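Laundry, week three

Quick one, my break ends at 11 and the kettle is slow.

So Erna is staying. That's what we call the robot, the name came on the paperwork and it stuck. Brinier signed for the rest of the year, and the rota went up in February with her on it (her! I know) for the loading and unloading. My name is down for folding, mending and "oversight". Oversight means standing nearby with a cup of tea and a stop button.

What's changed. My back, mostly. 1245 pieces last month and I bent down for hardly any of them. Good. Less good: Oksana Horobets has gone to mornings only, and we used to do the big loads together and put the world to rights. Now it's me and the hum. I do talk to it. It doesn't care about my sister's kitchen.

Pay is the same, I asked twice. Hours the same for me, not for Oksana, and I said so at the meeting. Got told it was "noted". We'll see.

Also it's slow!! Doors especialy. I could have a door open and the cloths out while it's still lining up its finger. But then it doesn't get fed up at four in the afternoon and I do, so.

Anyway, the twin-drum one, gripper up at the top door and a yellow cloth in the drum:

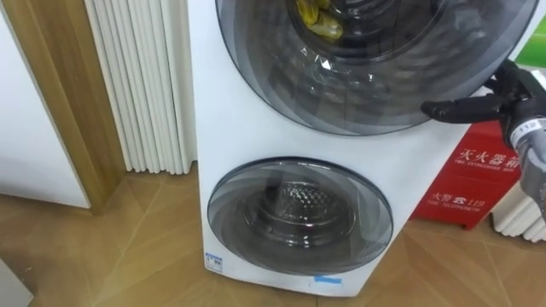 Things I still do by hand

Collars. Anything with beads. Pockets, allways pockets, I found a whole pen in one. More when I get a minute.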